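How to label storage bins so the labels stay on

Most label advice comes from people selling labels. I tried the usual tricks in August and two of them were a waste of tape.

Start with the surface. Wipe it with rubbing alcohol and let it dry. Dish soap is often recommended, but I've never seen it beat plain alcohol.

Skip the glossy "permanent" stickers. Mine curled at the corners within 2 weeks. Matte cloth tape costs less and takes marker better.

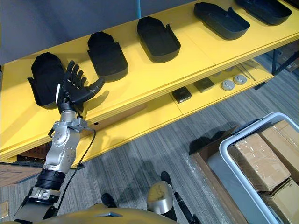 Press each label down from the middle outward, then leave it overnight before you handle the bin. Giuliana Ccori swears by warming the tape with a hair dryer first. I tested that on 3 bins and couldn't tell the difference.

Write the contents, not a category. "Misc hardware" tells you nothing by Tuesday.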